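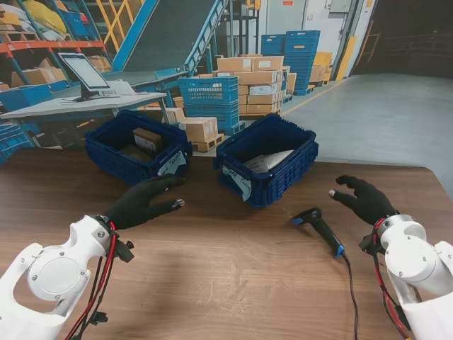 *Two blue crates on a wooden tabletop, one with a handwritten tag.*

# The Long Way Round to Ginport

I had been told to start the Ginport Ridge Trail early, so naturally I was still lacing my boots at ten. It hardly mattered. The fog was sitting on the lower meadows like a quilt, and the first mile runs through beech woods so quiet that I could hear my own jacket. By the time I came out at the stile above Protitz, the sun had found the tops of the hills and I was grinning like a kid on the last day of school.

The whole loop is 62 miles, and most people take it in four or five days. I had two. So I did what Senga Cowie suggested and walked only the western end, from Protitz over Baxter Hill and down to the harbor at Ginport. Senga has led walks here for years and knows every gate on the route by its squeak. "You'll want the old drovers' path," she told me on the phone. "The new one's easier, but you'd miss the larks."

She was right about the larks! They start up as soon as you leave the trees, and on a clear morning they don't let you alone until the summit. The drovers' path climbs 900 feet in a little over a mile, a good part of it on loose stone, and I stopped plenty of times to "admire the view" (my knees know what I was doing). But what a view. To the north you get farmland in every shade of green, stitched together with dry stone walls, and to the south there's a thin bright line that turns out to be the sea.

There's a bench just below the top, on the sheltered side, and I'd urge anyone to eat lunch there and skip the summit cairn, where the wind will have your sandwich out of your hand. I sat for the better part of an hour. A kestrel hung over the slope below me, so I was looking down on its back, all chestnut and black in the sun.

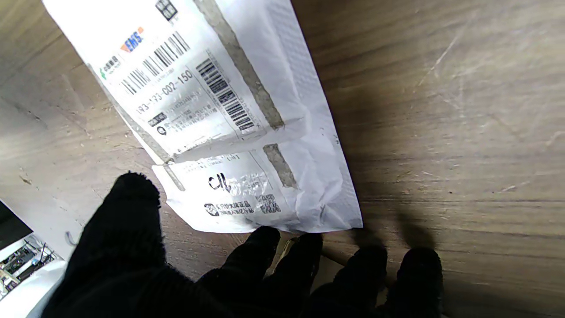
From the bench the trail swings west along the ridge, and this is the stretch I keep thinking about. It rolls along for nearly 7 miles with hardly a fence, and the turf is so springy that tired feet wake right up. I met a couple with an elderly spaniel, a man running in what looked like bedroom slippers, and a great many sheep. In August the heather is out and the whole ridge goes purple, and Senga says you can smell the honey in it from the road.

The way down is steeper than the map makes it look. After rain I'd take the farm lane to the left of the sheepfold, which adds ten minutes and saves a lot of sliding. Both routes meet at the footbridge over Makix Brook, where the water comes down clear and fast over flat brown rocks. I took my boots off and lasted about four seconds.

Ginport itself shows up all at once, around a bend, with its slate roofs and crooked little harbor wall. I had a bowl of fish chowder at a table by the window and watched the tide come in under the boats. My bus back to Protitz left at six. I let it go, found a room over the bakery, and spent the evening with the map spread out on the bed, working out how to walk the eastern half in the fall.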